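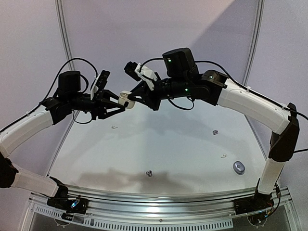
The Turkida Articles are a short Protestant confession of faith, 20 articles long, adopted in 1664 by a cluster of Reformed congregations in the hill country near Granitz. I've been reading and rereading them for years (my copy is falling apart at article 9), so forgive me if I get carried away in places.

Background

The congregations were a mixed bunch. Some families had come from the Pulutier valley with their French psalters, and others were German speakers who had been in the hills for generations. They shared a church building long before they shared a creed, and from what I can tell the arguments over the Lord's Supper were loud! The Articles were drafted over one winter, starting in December, and they get their name from the farm where the ministers met.

Contents

The first 10 articles cover what you'd expect from a Reformed confession: Scripture, the Trinity, the fall, election, the work of Christ. If you know the Heidelberg Catechism you'll feel right at home. The second half is where I perk up. Articles 11 to 14 deal with church order, and they give the local elders a lot more say than the regional synod. Article 15, on the Supper, says that believers are "truly fed" and then flatly declines to explain how. I love that one, though I know readers who find it maddening.

The last articles turn to civil rulers, oaths, burial and schooling. Article 18 asks every congregation to teach girls as well as boys to read.

Text and editions

Two early versions survive, one French and one German, and they don't always match. The French is wordier on election, while the German drops a whole sentence on fasting. The Guérin edition prints both side by side with notes and runs to 339 pages, which is a lot of paper for such a short confession, but the notes are worth it. I'd start with the introduction and skip the chapter on spelling unless you enjoy that sort of thing.

Later use

Ministers around Granitz had to sign the Articles at ordination until the local church joined a larger union, and after that they were treated as a historical document. Article 15 is still read aloud there before the Easter communion, in German first and then in French.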